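Two hands, three cubes and a good long look at the cables

Regular readers will remember that Trendix moved its two-armed robot into the upstairs workshop in February, and plenty of you have asked how it has been getting on since. Very well, is the short answer, though it has needed a fair bit of looking after, and most of that has fallen to Rawan Nseir, who was kind enough to let us sit in with her for a morning and ask far too many questions.

The day begins at 8 with what Rawan calls her rounds. She goes over each wrist by hand, feeling for any screw that has worked itself up, and then follows the cable all the way down the arm to make sure it has enough slack for the elbow to turn. A cable that was clipped too tightly cost the team 2 days in the spring, and she would rather not go through that again! Every joint is sent back to its zero mark, the fingers are opened and closed, and the readings go into a notebook which, she is pleased to tell anyone who asks, has now reached page 315.

Only after all that do the coloured cubes come out. Red, yellow and green, they are the same ones used since the beginning, and Rawan says they show up a lazy finger sooner than any of the software does.

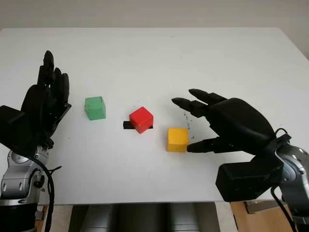
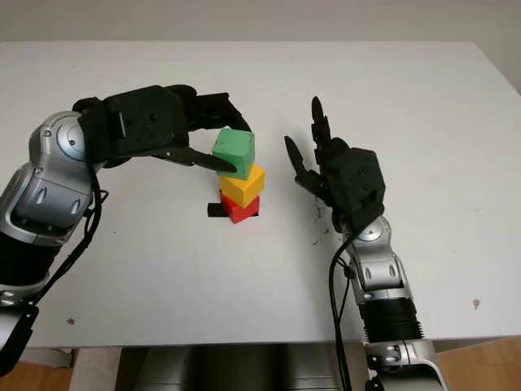
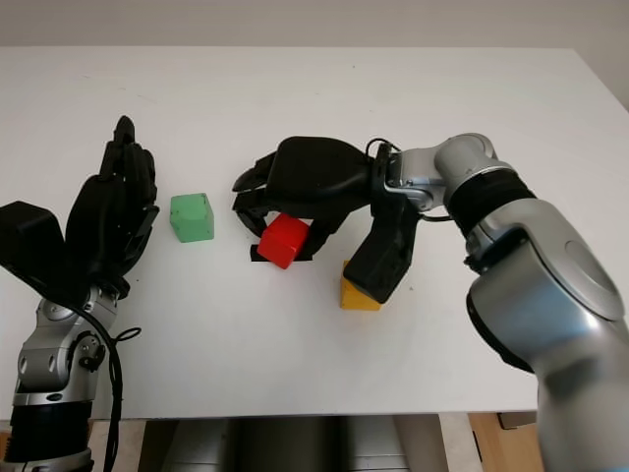

If a grip is off, the first thing she looks at is the thumb, as it takes more of the strain than people expect. A tendon in one of these hands is good for about 700 hours, and changing it is a fiddly job that wants good light, a small screwdriver and a cup of tea within reach. The left hand had its last new one at Easter. The right is nearly due, and the parts from Pallevura are already in the drawer, so that will probably be done before the month is out.

She has also turned the closing force down a touch, having found that the old setting wore the fingertips more quickly than it should. Spare tips are £125 a set, so the change was a popular one downstairs.

Anyone who would like to come up and see the arms at work is very welcome on open afternoons, from half past two. Please ring the bell by the side door and give Rawan a minute or two to get down the stairs.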